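Subject: Re: Selport kerning, first proofs
Date: September 9, 2026

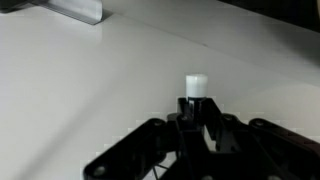

White cylinder, black gripper

Hi all,

On August 30 or so a subscriber wrote:

> Has anyone set long text in the Selport beta yet? I'm wondering if
> the italic holds up below 11 point, and whether the kerning is
> finished or still the rough set from the Dodberg release.

Yes, and I love it! I've been setting a county history in it (920 pages, mostly footnotes, don't ask) and the italic is a real pleasure at small sizes. The lowercase g used to clog up in Dodberg and now it stays wide open, even on the cheap cream stock my printer likes.

The kerning is new from the ground up. I dumped the table last night and got 2,795 pairs, including the ones I used to fix by hand: T before an accented vowel, f before a closing quote, and all those L-apostrophe pairs that come up in French names. "L'Oise" finally looks like one word.

Two things still bug me a little. Old-style figures next to small caps sit too tight, mainly the 7. And the en dash has no kerning against lining figures, so date ranges look gappy. I sent both to Drusach through the beta form, with proofs.

If you still have Claeys installed for captions, try the pair on one page. The x-heights are so close that I stopped scaling one to match the other and just left both at 100 percent. It makes a lovely page!

Does anybody have the Cyrillic running? I'd really like to see how the italic te came out, and I can swap you my footnote proofs for it.

> Also, does the beta license cover print?

Mine does, for test printings. Check the text file in the download, the wording is on the second page.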